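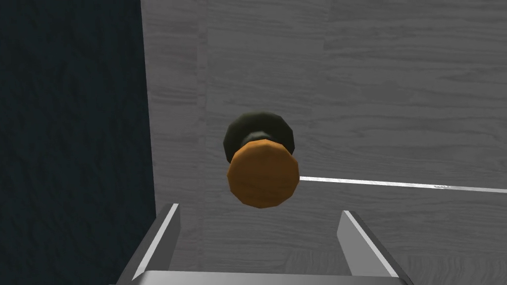

Cuevas Drawer Trial

The Cuevas Drawer Trial is a student competition in simulated robot manipulation, held each November at the Wonport Technical College. Teams write control software for a simulated arm with a two-finger gripper and are scored on how reliably it opens and closes kitchen furniture. The competition grew out of a second-year course exercise and is named after the building in which the course was first taught.

Background

The exercise was introduced by Ulla Väisänen, a lecturer in control engineering, as a replacement for a block-stacking assignment. The first version used one cabinet and one knob in a fixed position. Students soon passed it with prerecorded joint paths, and the position of the cabinet was randomized the following year. Entry was opened to other schools when the Ustent robotics club asked to run its own code against the course grader.

Simulation environment

All entries run in Bralora, a simulator maintained by students of the college. Furniture is stored as low-polygon meshes with image textures. A standard knob consists of a faceted cap, a narrow neck and a wider base. In the usual scene the cap is orange-brown and the base black, against a pale gray wood-grain panel. Collision shapes are simpler than the visible meshes, and contact may therefore be reported slightly before the fingers appear to touch the knob.

The software under test receives a color image from a camera that moves with the gripper, together with joint angles and finger opening. It does not receive the position of the knob. The fingers enter the lower part of the camera image, and several teams use their tips as a fixed reference when centering the knob before the approach. Depth images were supplied in early editions but were dropped after the scene format was changed.

Format

Each entry is run on 80 scenes that have not been released to the teams. Scenes differ in cabinet position, lighting, wall texture and the friction of the drawer slides. A run begins with the gripper open and ends when the drawer has reached the target distance or when the time limit expires. Every entry is allowed 2 attempts per scene, and the better one counts.

Points are given for contact with the knob, for a stable grasp and for full travel. Deductions apply for striking the cabinet face with the base of the gripper and for releasing the knob while the drawer is moving. Ties are settled by total run time.

A practice set of 844 scenes is distributed at the start of term. Teams may generate additional scenes, but must submit the generator with their code.

Common methods

Early entries detected the knob by color and approached along the panel normal. This method failed when wall and cabinet textures were close to the knob in tone, and most teams now train a small image network on the practice set. A second group of entries learns the whole motion from recorded demonstrations. The Ustent club entered a policy of this type trained on 409 demonstrations, all made by its members with a game controller.

Closing the fingers on the base instead of the cap is a frequent cause of lost points. The base is wider than the neck and lies nearer the panel, leaving little clearance for the fingertips.

Use in teaching

The drawer task remains part of the second-year course. Coursework is graded on a written report and a reduced set of scenes, and entry in the competition is optional.

See also

Bralora (simulator)
Ustent Robotics Club
Wonport Technical College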